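The Low String

Fiction by Jae-in Ham
October 24, 2022
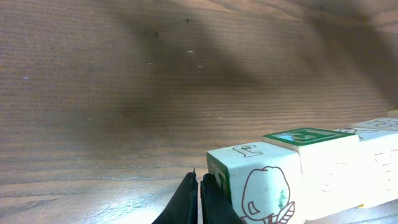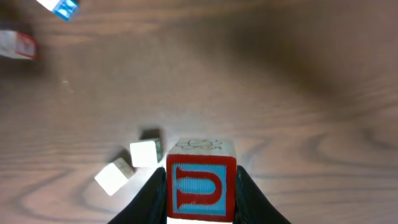
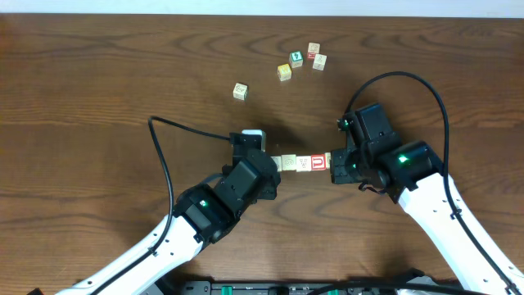
Flarkton Community Music Therapy - Writing and Song Group

The cello came to the Wemena wing in a case with one good latch, and Kwaku Mahama carried it down the hall hugged to his chest like a big sleepy dog.

"Is that for me?" said Mrs. Tak from her chair.

"It's for whoever wants it."

"Then it's for me," she said, and oh, he loved her for that!

Kyung-hwa Tak had not played in 40 years. She told him so while he was still fighting with the latch. She had played in a hotel orchestra, second desk, in a green dress she had to pin at the back, and then there had been a baby and a move and a job at the Seraven bakery, and the cello had gone to a cousin and from the cousin to a shop. Now there was the stroke, and her left hand, which lay in her lap and did as it pleased.

"I can't finger anything," she said.

"You don't have to. Open strings. I brought you four of them."

He set the endpin on a square of carpet and leaned the neck against her shoulder. The body of the cello rested on her breastbone. She went very still. Kwaku had been a music therapist for 11 years and he still got a shiver at this part, when a person feels the wood against them and waits.

He put the bow in her right hand and folded his own hand over it.

"Which one?" she asked.

"Lowest. The C. Nice and slow."

They pulled. What came out first was a scrape, like a chair being dragged across a church, and Mr. Yang across the room said "Good Lord" and turned up his hearing aid to get more of it. They pulled again. Then the string caught, and the sound opened out wide and brown and enormous, and it went into the floor and up the legs of the chair. The water in her glass shook.

"Oh!" said Mrs. Tak. "Oh, I feel that in my teeth!"

"Where else?"

She shut her eyes. "Ribs. Collarbone." The bow turned around and came back. "My arm. My bad arm. It's buzzing."

"Stay on it."

They stayed on it. Ju-won Yeo from the night staff, who should have gone home already, stopped in the doorway with her coat half on. Byung-chul Yang rolled himself over and laid his palm flat against the back of the cello without asking, and Mrs. Tak, who had once thrown a roll at him over a card game, let him keep it there.

"That's a bus," he said. "That's the Qureshi Street bus at the stop outside my mother's. The whole house used to do that."

"It's a ship," said Mrs. Tak.

"It's a bus."

"Play your own cello, then."

Kwaku laughed so hard he nearly lost the bow. When he got his grip back he noticed that she had hers, a real one, the thumb bent and the little finger riding on top, and that his own hand wasn't doing anything at all. He took it away an inch at a time.

She didn't notice, or she didn't say. She moved across to the G, then the D, and there she stopped and frowned and went back down, like someone who has walked into the kitchen and forgotten what for. C again. G. She hummed something on top of it, cracked and a little flat - a waltz, he thought, a dinner waltz for people cutting up their fish - and Ju-won came in and sat on the arm of the sofa.

Down in her lap the left hand had started to tap. First finger, then a long wait, then the first finger again. It wasn't quite with the music. It was coming in late, the way the back desks do.

"Slower," Mr. Yang told her. "Your other hand can't keep up."

Mrs. Tak looked down. She watched the finger for a whole bow, right to the tip.

"Well, wait for me," she said to the cello, and she slowed down.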